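Greifen lernen von Hand: Ein Gespräch über das Erfassungsset von Brereren

Handgeführte Greifer gehören inzwischen zur Ausstattung vieler Einrichtungen, die Trainingsdaten für Roboterarme gewinnen. Die Firma Brereren bietet seit Juli ein Set zur Miete an, das zwei solcher Geräte, ein Headset und die zugehörige Auswertungssoftware umfasst. Über Aufbau, Einsatz und Grenzen des Angebots sprach die Redaktion mit Vasanthi Gounder, Leiterin der Produktentwicklung, und mit Obadia Rotich, der bei dem Textilpflegebetrieb Clurklow für die Erprobung zuständig ist.

Frau Gounder beschreibt die Ausgangslage nüchtern. »Unsere Kunden wollten Handgriffe an weichen Materialien aufzeichnen und hatten dafür bisher nur die Fernsteuerung eines vollständigen Roboterarms«, sagt sie. »Das ist langsam, und es bindet eine teure Anlage.« Mit dem handgeführten Gerät arbeite eine Person direkt am Gegenstand. Die Finger des Greifers entsprächen in Form und Belag jenen, die später am Arm montiert würden, sodass sich die Aufnahmen ohne größere Umrechnung verwenden ließen.

Clurklow hat das Set in einer Arbeitshalle mit sechs Beschäftigten erprobt. Aufgabe war der Umgang mit Reinigungstüchern: aufnehmen, glatt ziehen, falten, ablegen. Herr Rotich hält die Wahl für zweckmäßig. »Ein Tuch sieht nach jedem Anfassen anders aus. Wer damit zurechtkommt, hat bei Handtüchern und Kissenbezügen schon einen guten Teil der Arbeit hinter sich.« In der Erprobung seien gut 2000 Durchgänge aufgezeichnet worden, von denen nach der Prüfung 81 Prozent in den Datensatz übernommen worden seien. Die übrigen scheiterten nach seinen Angaben meist an verdeckten Markern oder daran, dass ein Durchgang zu früh beendet wurde.

Die Lagebestimmung der Geräte stützt sich auf Würfel mit schwarz-weißen Markern. Gefragt nach der Zuverlässigkeit dieses Verfahrens, verweist Frau Gounder auf die Bedingungen vor Ort. Gleichmäßiges Deckenlicht sei günstig, tief stehendes Sonnenlicht weniger. »Wir empfehlen, die Arbeitsplätze vor der ersten Aufnahme einmal zu vermessen und danach nicht mehr umzustellen. Wird ein Tisch verrückt, muss neu kalibriert werden. Das dauert einige Minuten und wird gern vergessen.«

Kritischer äußert sich Herr Rotich zum Gewicht. Für kurze Einheiten sei der Greifer gut zu führen, nach längerer Arbeit ermüde jedoch das Handgelenk. Der Betrieb habe deshalb feste Wechsel eingeführt. Auch das Headset werde unterschiedlich beurteilt. »Zwei Kolleginnen haben es nach kurzer Zeit nicht mehr bemerkt, andere setzen es in jeder Pause ab. Das Kabel stört beim Vorbeugen, wenn man es nicht ordentlich unter dem Kragen führt.« Frau Gounder bestätigt, dass diese Rückmeldung bekannt sei. Eine kabellose Ausführung werde geprüft, ein Termin stehe nicht fest.

Positiv bewertet der Betrieb die Fingerbeläge. Sie lassen sich ohne Werkzeug wechseln und griffen dünne Stoffe nach Auskunft von Herrn Rotich deutlich sicherer als die glatten Beläge, mit denen man zunächst begonnen habe. Der Verschleiß sei allerdings spürbar. Brereren liefert Ersatz im Rahmen des Mietvertrags, Clurklow wünscht sich einen größeren Vorrat im Grundpaket.

Zur Einarbeitung gehört eine Schulung, die Maëlys Mallet für den Anbieter durchführt. Vermittelt werden die Handhabung, die Kalibrierung und die Beurteilung der eigenen Aufnahmen. Auf die Frage, ob Vorkenntnisse nötig seien, antwortet Frau Gounder: »Technische nicht. Hilfreich ist, wenn jemand die Tätigkeit selbst beherrscht. Eine geübte Hand am Tuch liefert bessere Daten als ein geübter Programmierer.«

Breiten Raum nahm im Gespräch der Datenschutz ein. Die Gesichter der Beteiligten werden nach Angaben des Anbieters vor der Weitergabe der Aufnahmen verpixelt. Tonspuren werden im Grundpaket nicht gespeichert. Clurklow hat darüber hinaus mit der Belegschaft vereinbart, dass die Aufzeichnungen nicht zur Leistungskontrolle herangezogen werden dürfen - eine Bedingung, die Herr Rotich anderen Betrieben ausdrücklich empfiehlt.

Ob das Set nach der Erprobung fest übernommen wird, ist noch offen. »Die Aufnahmen sind brauchbar, das können wir sagen«, so Herr Rotich. »Was ein Roboterarm daraus macht, sehen wir erst, wenn er bei uns steht.« Brereren will die Ergebnisse der Auswertung den beteiligten Betrieben gesondert vorlegen.
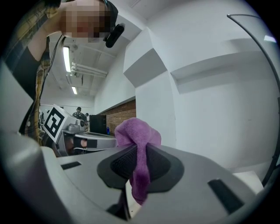

Handgeführter Greifer mit violettem Mikrofasertuch, links dahinter ein zweites Gerät mit Markerwürfel.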